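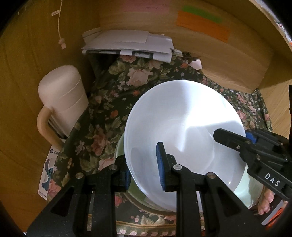
Home Datasets Tools Services Docs Contact

Litilau Bowls, sample pack
README

Litilau Bowls is a set of 2,210 short episodes of people moving bowls with hand-held grippers. It is the free sample for the Litilau collection service run by Vermeulen. If you are deciding whether to order a custom collection from us, start with this pack. The files are laid out the same way as in a paid delivery, and they go through the same checks.

The pack is meant for teams that train or test manipulation policies and want household scenes with some mess in them. It is a single-task set and a fairly narrow one. If you need drawers, doors, tools or food, ask about the other packs.

What is in the pack

Each episode has:
- wrist video from each gripper in use
- gripper opening over time
- gripper pose over time
- a one-line task instruction in English
- an outcome label: done, partly done, or not done
- a notes field, often empty

One-handed and two-handed episodes are mixed together. The hands field in the index says which is which. In two-handed episodes the streams share one clock, and the second gripper often comes into the first one's view.

There is no force data and no depth. There is no overhead or room camera. Audio is removed before anything leaves the collection site.

The task

The operator gets a written instruction and carries it out with the gripper. The instructions are plain: put the white bowl in the green bowl, move the pink bowl to the back, take the bowls apart, set the bowl upright. We left the wording as the operators received it, so you will find the same action asked for in different ways. "Stack" and "nest" mean the same thing in this pack. We did not merge them.

An episode starts when the gripper is in view of the bowls and ends when the operator lets go for the last time. Pauses are kept. So are failed grasps, as long as the operator went on to try again.

The setting

Bowls are on a printed floral cloth with wooden panels around them. The cloth is not pinned down. It slides and bunches when a bowl is dragged, and operators were told not to straighten it between episodes. Paper notes, loose paper and other household things are around the edges. None of these are part of the task, and none of them are labeled.

Operators work close in, so hands, clothing and sometimes feet get into view. Faces are checked for and any episode with a face is removed. If you find one we missed, write to us and we will pull it from the next version.

How it was collected

4 operators took turns over two weeks in January. All of them had used the grippers before on other jobs. They had a practice round on the bowls that is not part of the pack. I-hsuan Chiu ran the sessions and wrote the instruction list. Benoît Lacroix did the sync and calibration work.

The lens is wide and the view is circular, with black corners. We ship it that way. Cropped and flattened versions can be made with the script in the tools folder, and the calibration values you need are stored with each session. Please don't mix values between sessions. The mounts were taken off for cleaning and don't go back on in exactly the same spot.
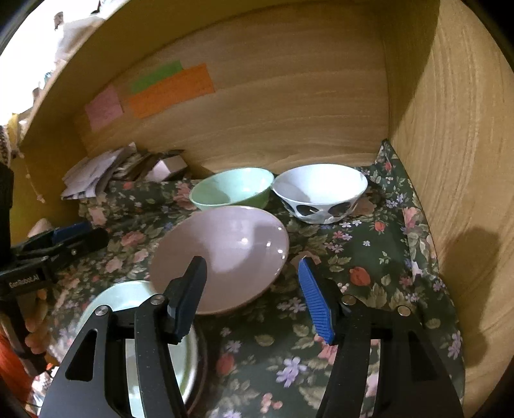

Rohani Purba would keep the cloth loose in any custom order too: I trained on the sample and on our own flat-table data, and the flat-table policy pulled the cloth along with the bowl every time it came in low. The one trained on Litilau did it less. I'd still like a label for when the cloth moves, because right now I'm finding those episodes by hand.

A cloth label is on the list for the next version. It will be a simple yes or no for each episode. We don't plan to mark the moment it happens.

Splits

400 episodes are held out as the test split. They come from sessions that are not used in training, so the lighting and the lie of the cloth differ from what the model has seen. The operators are the same people in both splits. If you want to test on an unseen operator, use the operator field and make your own split. We have done this in-house and scores drop, more for two-handed episodes than for one-handed ones.

The test split has outcome labels. We thought about holding them back and decided it would only make the sample harder to use.

Labels and checks

Outcome labels are set by a reviewer who did not collect the episode. "Partly done" covers cases such as a bowl that ended up in the right place but on its side. Reviewers did not always agree on these. Where two reviewers differed, a third one decided, and the disputed field is set to true.

38 episodes have a known timing fault. The pose stream runs slightly late against the video. They are kept in the training split and marked in the notes field as "late pose". You can drop them with one filter, and if your model is sensitive to timing you should.

Other problems we know of:
- Bright areas outside the wooden panels are often washed out. We did not correct exposure.
- White and pale green bowls are easy to confuse when they overlap in strong light. A few instructions may name the wrong one.
- The gripper covers a large part of the view at the moment of grasp. Bowl position in those moments has to come from earlier video.
- Left-handed use is rare in the one-handed episodes.

Using it

Unpack the archive, keep the folder names, and point the loader at the top folder. The index is a plain table with one line per episode. You can read it in a spreadsheet if you just want to look around. The loader checks the index against the files the first time it runs, and this takes a while. It is quick after that.

The Pesbridge viewer opens the episodes without conversion. Older copies of the viewer show only one wrist stream for two-handed episodes. Update it before you report a missing stream.

Alletti users need to convert first. There is a converter in the tools folder, written by Yung-ching Hsu. It does not carry over the notes field, so filter out the late pose episodes before you convert.

License

You may use the sample pack for research and for in-house testing, including at a company. You may publish results and show short clips in talks and papers. You may not resell the pack or put it in another dataset you sell. Paid deliveries have their own terms and you own the data.

Ordering a custom collection

Send us the task in your own words, a list of the objects, and anything that must not appear in view. We can buy the objects or you can ship them. We return a small trial batch first. You look at it, tell us what is wrong, and we change the instructions before the main run starts. Most changes at that stage are about where an episode should begin and end, so it helps to have that worked out early.

We collect with one or two grippers. We don't take jobs with open flame, sharp blades or animals.

Prices depend on the length of the episodes and how much resetting is needed between them. Bowls on a cloth are cheap to reset. Anything that spills isn't.

Changes in this version

- Fixed swapped left and right streams in two sessions
- Added the disputed field
- Removed duplicate lines from the index
- Reworded the license section after questions about clips in talks

Questions about the files go to Marlina Pattinasarany through the Contact page. Please give the episode number and the version of the loader. Mail is read every Monday.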